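About the Clerstead Sorting Rooms

The Clerstead Sorting Rooms receive unwanted household goods, clothing and small personal items from residents of Clerstead and the neighbouring villages, and prepare them for a second use. The organisation was founded by Evanthia Chrysikopoulos in a former seed merchant's shop on Dranton Road. It now occupies two floors of the same building, which it holds on a long lease.

We supply 60 partner shops, schools and theatre groups across the district. Goods are offered to them at a fixed handling charge. We do not sell directly to the public, with the exception of the Thursday sale held in the front hall from 2 until the close of business.
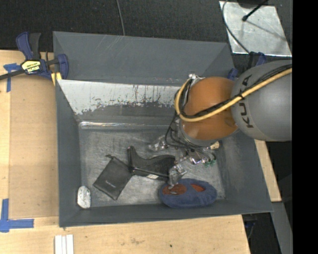
Sorting is the heart of our work and is carried out to a written standard, now in its third edition. Every delivery is weighed on arrival, entered in the day book and moved to the sorting benches, where items are taken individually from the bin. Mixed loads are usual: a high-heeled boot shape and a flat black pouch may lie side by side, and each belongs to a different category in the standard. Footwear is checked at the heel, sole and lining. Pouches, purses and cases are opened and emptied before they are graded, and any personal papers found inside are returned to the donor where the name is known. The bins themselves are kept in service for as long as they remain sound, and surface scratches are not regarded as a fault.

The standard recognises 113 categories. It was drawn up by Orestis Konstantinidis, Head of Sorting, and is reviewed each October. Copies may be consulted at reception.

Our second site, at Stikumby, is used for storage and for the repair of furniture. It has 400 square metres of racking and a joinery workshop, named the Antoniadis Workshop after the family who gave the building. Visits to Stikumby are by appointment only.

Donations are accepted at the Dranton Road entrance during opening hours. Goods should be clean, dry and bagged or boxed. We regret that mattresses, paint and gas appliances cannot be accepted at either site.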